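Tarnham Parents Board > Toys and Learning > Number boards: worth the money or just shelf filler?

Started by brindlegate, May 23, 2018

brindlegate
My sister-in-law swears by these wooden number boards, the kind with numerals to set in, shapes along the bottom and numbered pegs that stand up in slots. The Ovine catalog says they "build early math." I'd like to hear from people whose kids have used one for longer than a week. My son is three and I'm tired of buying things that get dumped out once and then live under the couch.

oatsandends
We had one for two years. It taught my daughter that a heart goes in the heart hole. She could have learned that from a cookie cutter. As for math, I'm not convinced any of it came from the board. She learned to count on the stairs.

kettlemoor
I'd push back on that. Matching the shape of a numeral to its hole isn't math, fine, but she has to look hard at a 6 and a 9 to get them in the right way up. My kid mixed those two up constantly, then quit mixing them up after a month or so with the board.

oatsandends
And how do you know it was the board? Kids that age quit mixing things up on their own. Mine stopped putting her shoes on the wrong feet that same spring and I didn't buy anything for it.

kettlemoor
I don't know it. I said what I saw.

third_drawer
My complaint is that there's too much going on. Numerals, shapes, pegs, patterns, little pictures, all on one board. We have an old Engelbrecht puzzle with ten pieces and that's the entire toy. Guess which one gets picked up.

brindlegate
That's my worry too. Do you put all of it out at once? It seems like a lot of loose parts for a three-year-old.

pumicepail
We don't. Ours is a beach one with fish for the pegs, and I leave most of it filled in. I pull a few pieces and put little bowls in front. This is today's setup, with the numeral row full on the board and more numerals in the middle bowl. The 4 through 9 fish are standing and he has the other slots to work on, plus the holes at the end of the shape row.
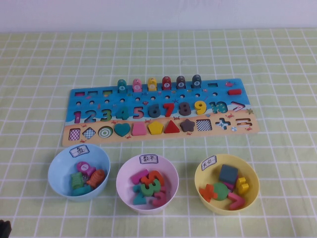 third_drawer says the bowls are the part worth copying, and you could do the same with any puzzle you already own. I do say that, and I'll say it again here. Three bowls from the kitchen cost me nothing. The Braltstead shop wanted more for a "sorting tray" than I paid for the puzzle.

oatsandends
Agreed on the tray. I still don't buy the plus and equals signs on a toddler toy. What is a three-year-old supposed to do with an equals sign? Mine called it "the two sticks" until kindergarten. That stuff is there so the parents feel good at the register.

kettlemoor
So it's two sticks for a while. It's still a piece to fit in a hole. You don't have to teach the sign the day you open the box.

pumicepail
Mine ignores the signs completely. He likes the fish. I wouldn't claim he's learning to add. He does stay with it longer when there's only a bit missing - with everything tipped out he walks away.

brindlegate
OK, that's more useful than the catalog. How do the pegs hold up? I've read they go missing first.

oatsandends
They do. We were down to seven by Christmas. Buy used and check the pegs before you hand over any cash.

third_drawer
Or wait for the June swap at the Tarnham library. There are always number boards on the table there, which ought to tell you something.

kettlemoor
It tells you kids grow up.

brindlegate
I'll try the swap, and the bowls with a puzzle we already have in the meantime. If he dumps the bowls too, I'm saving my money.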